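Project Report: Top-Down Approach Planning for a Table-Mounted Pick Task
Robot Software Laboratory, final report, 19 Mar 2022

1. Background

The assignment was to write the software layer between a single-camera object detector and an arm controller, for a task in which a paper cup has to be grasped from above and set down on a flat round target. The arm, the gripper and the low-level joint controller were supplied. Everything above the joint controller was ours: detection, frame conversion, approach planning and logging. We named the planner Kuneo and the logging tool Cerard. The names appear that way in the repository and in the rest of this report.

Work was divided by module. Drita Stojanović wrote the detector. Shewit Sisay wrote the camera calibration and the frame conversion. Ataberk Sarıgül wrote Cerard. The planner section was written by the person who wrote the planner, and is signed.

2. Workspace

The task area is a small wooden table. The planner stores it as a single horizontal plane with a polygon boundary. The rail behind the table is stored as a box and is treated as a hard obstacle. Nothing beyond the rail is modeled, and the planner rejects any path whose wrist position crosses the rear boundary of the polygon.
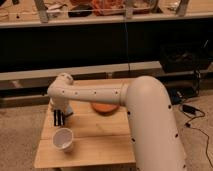 Figure 1. Arm over the table with the gripper open; paper cup at left, orange disc under the forearm.

Both objects are described by a short configuration file. The cup has a rim radius, a height and a grasp height. The disc has a radius and a placement height. Object color is used only in the detector and is removed before the estimate is passed on.

3. Detection and frame conversion

The detector runs on the fixed camera image. It first segments the tabletop, then searches inside that region for two classes. The disc is found by hue and fitted with an ellipse. The cup is found by fitting an ellipse to the rim, because the rim is the only part of the cup with a stable outline against pale wood under warm light.

Frame conversion uses a homography from the image to the table plane. This is correct for the disc, which is nearly flat. It is wrong for the cup rim, which lies above the plane. The first version ignored the difference and placed the cup too far from the camera. The second version intersects the camera ray with a plane at rim height, taken from the configuration file.
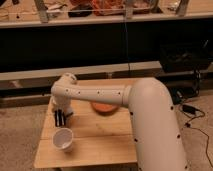 The conversion module also has to handle stale estimates. Each estimate carries the time of the image it came from. If the arm has moved since that time by more than a set joint distance, the estimate is marked as old and the planner may use it for coarse motion only. Final descent requires a fresh one. Early code compared the estimate time with the time of the planning request instead, which let old estimates through whenever planning was quick.

4. Occlusion

Most of the detector failures in the log came from the arm covering part of an object. The forearm is wide in the camera image and its position depends on the target, so a fixed mask was of no use. We project the arm model into the image from the current joint angles and mark those pixels as unknown. The ellipse fit then uses only edge points outside the mask.

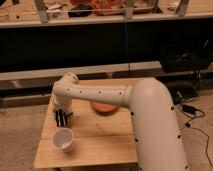

A partial ellipse fit needs a limit on how little outline it will accept. The limit is set as a fraction of the expected perimeter, computed from the last accepted radius. With the gripper at the cup, the forearm passes over the upper half of the orange disc and leaves the lower curve clear, so the fit has to recover the center from one side only. Fixing the radius to the configured value made this case stable. Leaving the radius free let the center drift toward the visible side.

Of 187 logged images, 183 gave an accepted estimate for both objects. The remaining 4 were rejected by the perimeter limit, as intended, and the planner held position and requested a new image.

5. Approach planner

The planner divides each grasp into a transfer, a pre-grasp pose and a descent. The pre-grasp pose keeps the fingers open and pointing down, at a clearance above the rim given in the configuration file. The descent is a straight line in Cartesian space, solved at fixed steps and checked for joint continuity between steps.
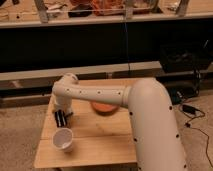
Simone Arruda

My first planner chose the pre-grasp pose nearest to the current joint state. This gave short transfers, but some of the chosen poses had no continuous solution for the descent. The failure was found only after the transfer had been executed, and the arm then had to back out and plan again.

The current planner works in the opposite order. It samples 10 wrist rotations about the vertical axis, solves the full descent for each, discards those with a joint jump, and ranks the rest by transfer cost. The cup is round, so any rotation is acceptable for the grasp itself. Rotations that bring the fingers close to the table boundary receive a penalty.

Planning time is higher than in the first version. Most of it is spent on inverse kinematics for rotations that are later discarded. Checking the lowest point of the descent first would remove many of them early. I have a branch with this change, but it has not been merged because it reports the wrong failure code when every rotation is rejected.

6. Logging

Cerard writes one record per planning cycle: joint angles, the image, the mask, both ellipse fits and the planner result. Records can be replayed through the detector without the arm. The occlusion work in Section 4 was done mainly on replayed records.

7. Open items

Rim height is read from the configuration file, so a different cup requires an edit by hand. The arm mask is computed without a margin, and small calibration errors leave a thin strip of forearm pixels unmasked. The merge of the early descent check is assigned to Simone Arruda and Shewit Sisay.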